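Sturnidico Fit-Out Program – Progress Report to Ferraro
Work package 2: enclosure interior and work surface
Report date: Sat 25 April

1. Status
The enclosure interior at the Tatier site is complete except for the items in section 3. The wall panels at the left, back and right are in place, and the metal corner posts meet the work surface at both back corners. The surface is the gray wood-grain finish agreed in the last review. Of the 200 labor hours budgeted, 118 have been charged.

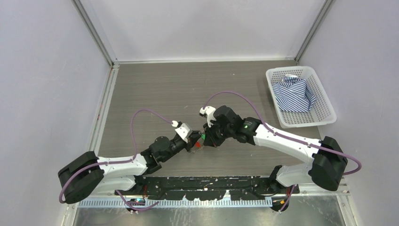
Fustiler wrote back on the draft of this section that the pale wall finish was acceptable but asked that spare panels be ordered from the same batch, as an August delivery could differ in shade. The order has been placed – two panels, charged to contingency.

2. Surface and walls
The horizontal grain was kept parallel to the back wall. Cleaning is limited to a damp cloth until the supplier confirms which solvents are safe. Panel joints were checked with a straightedge and the readings entered in the site log. The corner posts were checked for square before the panels were fixed.
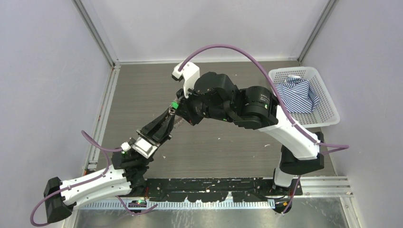
Figure 2. Work cell interior with back corner posts and wall panels.

3. Open items
Lighting levels at the surface are still to be measured. Some 41 hours are reserved for this and for final adjustment of the panels. The remaining hours are unallocated, and we ask Ferraro to approve their transfer to work package 3.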